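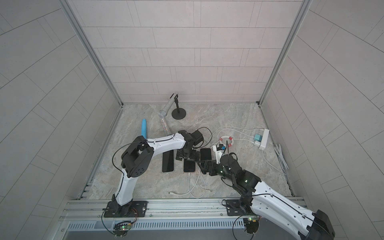
6 February 2021

Notebook entry, wall cladding and floor surface, plus phone handling on the new floor. Continues from the January pages.

Cladding. Pale grey tile pattern, staggered, narrow dark grout lines, on back and side walls. Courses on the left wall checked against the back wall with the small steel rule. They meet within 1 mm at the bottom of the corner and drift to 2 mm higher up. The right side is better, under 1 mm all the way. I am leaving the left side as it is. Redoing it means taking the corner post off, and Bríd needs the posts left alone until her squareness readings are done.

Wiped the left wall with a damp cloth and let it dry before looking again. No change in the grout lines. Tried the Gosix cleaner on an offcut only. It leaves a faint haze at full strength. At one part to 18 of water the haze is gone and fingerprints still come off. Use the diluted bottle, labeled, second shelf. The full-strength bottle has gone back to Noreen's cupboard.

Floor. Light grey with the beige and white veining. The old plain surface was easier to measure on, but it showed every scuff, and Liam was wiping it down more than he was using it. Pencil marks are hard to find again on the veining. I lost two of my own reference marks before lunch and had to lay them out a second time from the trim. Low-tack tape corners from now on, taken up at the end of each session.

Flatness, 300 mm straightedge and feeler gauges:
Front to back, center: 0.15 mm
Front to back, left side: 0.20 mm
Front to back, right side: 0.30 mm
Side to side, center: 0.15 mm
The 0.30 is a slight rise next to the metal trim. I pressed it down by hand and it came back. Eamon thinks the edge was cut slightly oversize and is pushing against the trim. Plausible. He wants to take 0.5 mm off that edge with a fresh blade — agreed, but after the current phones are through.

Phones. Test units only, all wiped of data. Three questions from the last meeting: do they slide, do they mark the floor, does the floor mark them.

Slide. Put a phone flat, back down, and pulled it sideways with the spring gauge, same spot each time. Bare glass backs moved at 0.4 to 0.5 N. Backs with the Yensuk film moved at 0.9 N. After the floor was wiped with the diluted cleaner and dried, the bare backs dropped to 0.3 N and recovered over the next hour or so. I did not expect it to matter that much. Wait an hour after cleaning before laying phones out. Written on the card as well.

Zubaida asked whether screen down gives the same numbers. Not done. I don't want the screens on the floor until the grit question below is settled.

Marks on the floor. One short line, 17 mm, from a camera bump with a chipped rim. It doesn't wipe off. It runs nearly parallel to a vein and took some finding afterward with a side light. The chipped unit is out of use and bagged. Check camera rims with a fingernail before a phone goes down.

Marks on the phones. None on the bare backs after 100 slides of 50 mm each. One filmed back has a hazy patch the size of a grain of rice. I found a single hard particle under it, light colored, probably swarf from when the trim was cut. The channel beside the trim is where it collects. Vacuumed both sides with the narrow nozzle, then ran tape along the channel. The tape came up with a fair amount on the right and very little on the left.

Spacing. Noreen's layout sheet has the phones 25 mm apart. Too tight for fingers when two are side by side and the thicker model is one of them; you end up pushing the neighbor. Moved to 40 mm edge to edge. Liam tried it with gloves on and had no trouble. The sheet needs reissuing. Her file is the one called Plelari layout, version 3, and the 25 appears in two places.

Glare. Overheads on full, the lighter veins wash out a glass back at low viewing angles. At two-thirds brightness the phone outlines are clear from where I sit. Light level at the floor was 103 lux lower on the second setting. Leave it on the second setting unless someone is doing close work.

To do
Trim right floor edge, Eamon, after this batch
Bríd: squareness readings, then decide on the left corner
Spring gauge back to Zubaida, it is on her sign-out
Tape the trim channels again before the next slide test
Order more Yensuk film, the roll is down to the last few turns
Ask Getotmont whether the floor covering is available in the same pattern with a matte finish
Screen-down slide test once the tape comes up clean on both sides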